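Grenis
Products / Grippers / Gurnetti

Gurnetti two-finger gripper with wrist camera

Overview
Specification
Demonstrations
Ordering

The Gurnetti is an electric two-finger gripper for light handling work. It fits the end of a small arm and carries its own camera, so the arm controller gets a close view of the fingers and whatever is between them. It was designed for mixed goods of the kind found in shops, libraries and returns rooms: books, boxes, soft packs, gloves, small tools.

The gripper needs one power cable and one data cable. The camera uses the same data cable as the drive. No compressed air is required.

Specification

Opening between fingers: 80 mm
Maximum load: 2,000 g
Drive: electric, with force setting from the controller
Camera: color, fixed focus, mounted at the wrist
Finger change: by hand, two screws on each finger
Finger types: rigid black with open triangular cutouts; curved pale beige

The load figure is for a rigid object held at the middle of the fingers. Books should be planned at less than this, as a heavy paperback can bend and turn in the grip when it is held near one corner.

Demonstrations at Ravach

The Gurnetti can be seen working at our Ravach site. Visits are by appointment and are free of charge. We do not run a fixed show. Each group watches the arms doing the same handling work we use for our own testing, and visitors can ask for a task to be repeated or for the settings to be changed between attempts.

Most of a visit is spent on books. They are a useful test for a gripper of this size – thin, often slippery, different in height, and usually standing close against something else. Visitors from shops and libraries have normally struggled with the same thing by hand, so the problem needs little introduction. We show books standing on a shelf and books side by side, where a finger has to go down between two covers.

Books as the wrist camera sees them

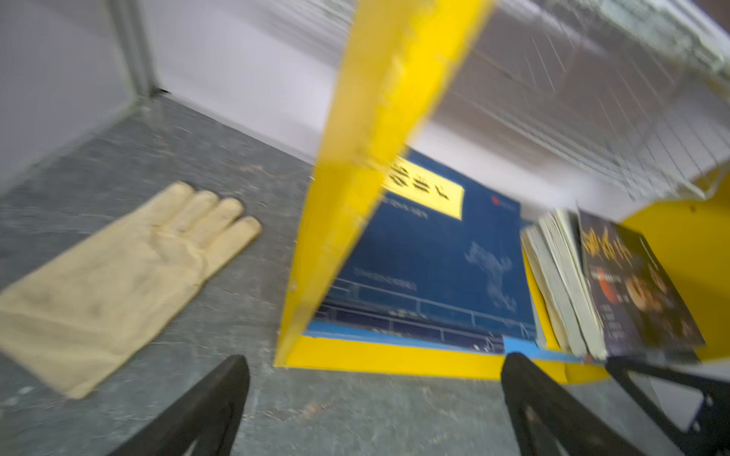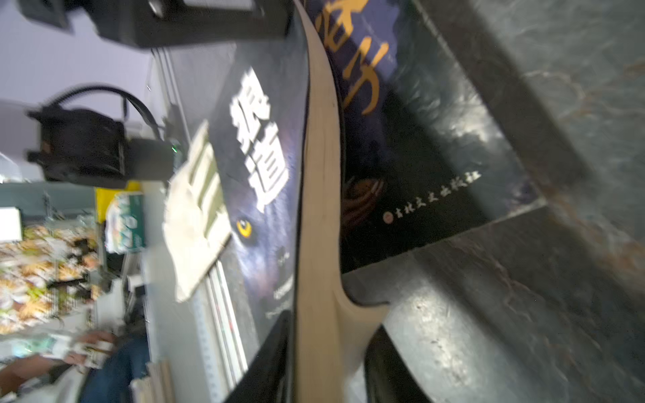
The operator's screen is turned toward visitors during the demonstration, and the live camera view stays on it the whole time. Expect blur when the arm is traveling quickly. The picture settles once the arm slows for the approach, and the controller only uses it from that point on. If you want to judge image quality for your own goods, ask the operator to stop the arm short of the shelf and hold it there.

Visitors are welcome to bring items. Please keep them within the load and opening given in the specification, and tell us in advance about anything made of glass or containing liquid. We can't guarantee that an item will be picked up on the day. Items the gripper fails on are of interest to us and we may ask to photograph them.

A visit takes most of a morning:

Introduction and safety rules
Shelf work with books
Finger change, done by a visitor if anyone would like to try
Visitors' own items
Questions about mounting and software

Groups are limited to 10 people. With more than that it gets hard to see the screen and the arm together. Closed shoes are required, and long scarves and lanyards should be taken off before going near the arms.

The next open day is October 26, 2018. No appointment is needed for the open day, but there may be a wait for the hands-on part. Valentin Schnyder, who looks after the Gurnetti line, will be at the site all day and can discuss custom fingers. After that, visits are by appointment again until February, when the arms are taken down for service.

Choosing fingers

The rigid fingers hold their position well and suit boxes, hard covers and anything that has to be placed upright at a known spot. They are easier to line up against a shelf board.

The curved fingers are the better choice where surfaces are uneven. They are also wider at the base, so check the clearance before using them in a narrow compartment.

Both types use the same mount. After a change, run the finger check from the controller menu before moving the arm. If the check is skipped, the closing position will be wrong for the new fingers and the grip force can't be relied on.

Software

The Gurnetti is set up through Karaki, our controller software. Karaki stores the opening, closing speed and force for each item type and records the camera view alongside them. Recordings can be exported after a session. Visitors who bring their own items can take away the recordings of those items on request.

Ordering

The gripper is supplied with the wrist camera, both cables and one set of fingers of your choice. Extra fingers are sold in pairs. Delivery is normally five weeks from order. Mounting plates for other arms are made to drawing and quoted separately.

To book a visit, use the contact form, choose "Ravach demonstration" as the subject, and give the number of people and the items you plan to bring.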